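Tシャツのたたみ方、袖を先に折るか身頃を先に折るか

1 名前:drusus159
毎回肩のところがぐちゃっとなる。袖が先?身頃が先?
引き出しに立てて入れたい派です。家族4人分なので速さも大事

2 名前:ポワリエ
袖が先。以上

3 名前:lolar_k
いや身頃が先でしょ。縦半分にして袖2枚重ねてから一緒に折る。店で働いてたときずっとこれ

4 名前:ポワリエ
>>3
それ真ん中に線つくじゃん。胸のど真ん中に縦線入ったTシャツ着るの嫌

5 名前:lolar_k
すぐ着るなら気にならないけどなあ
ていうか綿の薄いやつは何しても線つく

6 名前:eltotora
折る順番より最初の広げ方だと思う。袖の付け根にたるみ残したまま折り始めるから肩がぐちゃっとなる
ピンクの半袖、広げてる途中のやつ貼っとく
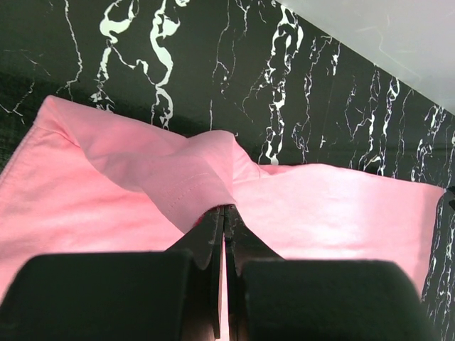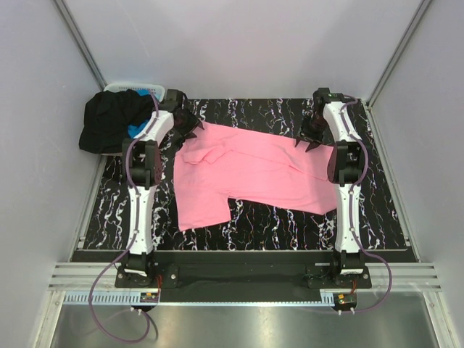
1枚目は布の寄り、2枚目は半袖全体。黒地に白い筋の台の上

7 名前:drusus159
>>6
あーこれこれ。2枚目、片方の袖は平らなのにもう片方の袖のあたりがもこっとしてる。うちのもまさにこの状態で折り始めてるわ

8 名前:eltotora
でしょ。そこから裾のほうに斜めに長いしわが出てるのも同じ話。袖のとこ直さずに裾だけ引っ張ってもだめ
肩の縫い目持って横にぴんと張る→脇を下に引く→最後に裾。手のひらで撫でるのは最後でいい

9 名前:ソイントゥ
1枚目は真ん中が山みたいに立ってるね。こういうの上から押さえつけると折りじわになるから、一回持ち上げて空気入れたほうが早いよ
あと台。つるつるの台だと布が滑って逃げない?うちはバスタオル敷いてる

10 名前:ポワリエ
>>9
逆。滑るほうが楽。タオルの上だと引っかかって伸びないんだが

11 名前:ソイントゥ
>>10
えー、片側押さえてないと全部ずるずるついてくるよ。人によるのかな

12 名前:lolar_k
滑る台+片手で裾押さえる、で解決。ベッドの上が一番だめ、沈むから

13 名前:drusus159
うちベッドの上でやってた……

14 名前:ポワリエ
それだwww

15 名前:名無し
たたまないでハンガーのまま掛けろよ。11月に全部ハンガーに変えてから洗濯まわりめちゃ早くなった

16 名前:lolar_k
>>15
首まわり伸びない?あと子供服の量だとポールが足りん

17 名前:名無し
>>16
裾から入れれば伸びない。ハンガーは1000円でまとめ買いしたやつ。ポールは知らん

18 名前:drusus159
賃貸でクローゼット狭いのでハンガーは無理です、すいません
いま食卓でやってみた。肩の縫い目持って張ってから袖→身頃三つ折り→裾から半分、また半分。肩はきれいになった!けど立てると倒れる

19 名前:eltotora
最後の半分をやめて三つ折りにしてみ。厚みでるから立つ

20 名前:ポワリエ
ほら結局袖が先じゃん

21 名前:lolar_k
>>20
身頃先でも立つから。引き出しの高さしだい

22 名前:drusus159
三つ折りで立ちまた!長袖はどうすればいいですか、袖が余ってはみ出る

23 名前:ソイントゥ
長袖は袖を斜め下に折り返して身頃の幅に収める。フード付きは別スレあったはず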